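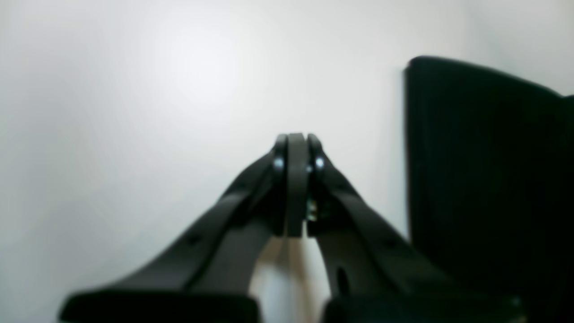 White wall, with the tall black thing at the right

To: the home textiles list
From: Marlene Diekmann
Date: 11 Jun 2019
Subject: Re: Dark cloth near a white wall

Dear all,

thank you for the many answers to my question from May. I quote the message that helped me most, and then I write what I did.

> Marlene, before you buy anything, please check two things. First, the
> weight of the cloth. Under 293 grams per square meter it will show every
> fold, and on a dark color you see the folds more. Second, do not
> iron it on the front side. My Indow cloth became shiny in one evening
> and it stayed like this. Use steam from the back, and let it hang for
> one night before you judge it.
>
> If it is for a room with white walls, take a dark green or a navy.
> Pure black looks hard there.
>
> Ojeda

I followed this advice, but not in the right order. I bought the cloth first and weighed it at home. It is from Wovari, the heavier quality, and the shop gave it to me folded in a small packet. The seller called the color "night". In the evening I would say navy, and in the morning my sister says green. We have stopped discussing it.

The wall behind is plain white and I want to leave it so. The surface below is a pale beige, and I find that the dark cloth looks calmer next to it than I feared.

I washed the cloth one time before sewing, at low temperature, with 4 spoons of the Bilison liquid. It lost a little color in the water, but my hands stayed clean. After this I steamed it from the back, as Ojeda wrote. The deep folds from the packet became softer. The small creases are still there, mostly where the cloth comes together, and I think I will accept them.

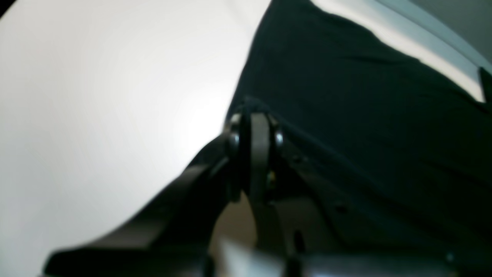 What I still want to ask

1. Does somebody have experience with a lining for such a heavy cloth? I have over 100 centimeters of cotton left and would like to use it.

2. Which needle do you take for the hem? Mine made small holes that I can see against the light.

3. How do you remove lint from dark cloth without a roller? A damp sponge works for me, but only for an hour.

With kind regards,
Marlene Diekmann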